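Trevaskis adds table wiping to two-armed training set

Trevaskis has begun recording a new group of cleaning tasks for its two-armed manipulation model, the company's data lead, Noeline Nepia, told a supplier meeting on Saturday. The first block covers spill and stain wiping on a flat tabletop. Earlier blocks covered sorting, folding and the loading of shallow trays.

The target for the block is 3000 accepted episodes. As of the meeting, 2079 had passed review. An episode starts with both arms over the table and ends when the operator signals completion or when 40 seconds have elapsed, whichever comes first. Joint positions, gripper commands and head camera video are written to a single log with a shared clock.

Operators drive the arms remotely through a pair of handheld controllers made by Stino. Corey Tomoana, who runs the recording floor, said wiping had been harder to teach to operators than to schedule. Contact with the table has to be held through the whole stroke, and the controllers give only a coarse sense of force. New operators complete 64 practice runs before any of their episodes are counted.
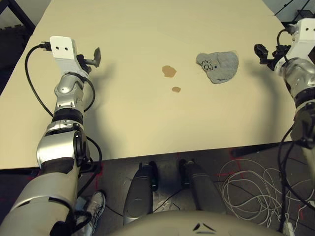 Marks are varied between episodes in size, outline and position. The review team rejects runs in which the operator makes a first stroke away from the mark and then corrects, unless the run is tagged as a recovery example. Recovery examples are kept in a separate split and sampled at a lower rate during training. According to Mal-soon So, who maintains the review tool, the most common cause of rejection so far is a dropped video segment — a logging fault, now traced to a buffer setting. Slipped grasps come second.

Success is scored by comparing the table surface before and after the run. The score is computed from the head camera alone, with the arms withdrawn. Wrist cameras were considered for the block but left out to keep the observation format the same as in the sorting and folding data, so that all of it can be used in one training run without conversion.

A policy trained on the first part of the block has been run on the same hardware at low speed. Nepia gave no success rate. She said the policy reached the mark reliably but tended to lift early at the end of a stroke, and that further episodes would be weighted toward longer strokes and marks near the table edge.

Caketti, which supplies cleaning equipment to commercial kitchens, has agreed to test the resulting model at its own site once the block is closed. Jolene Cartwright, the firm's liaison for the trial, said it would supply its own tables and cloths. Recording is expected to finish in May. The next block, on drying and stacking cups, will use the same arms and log format.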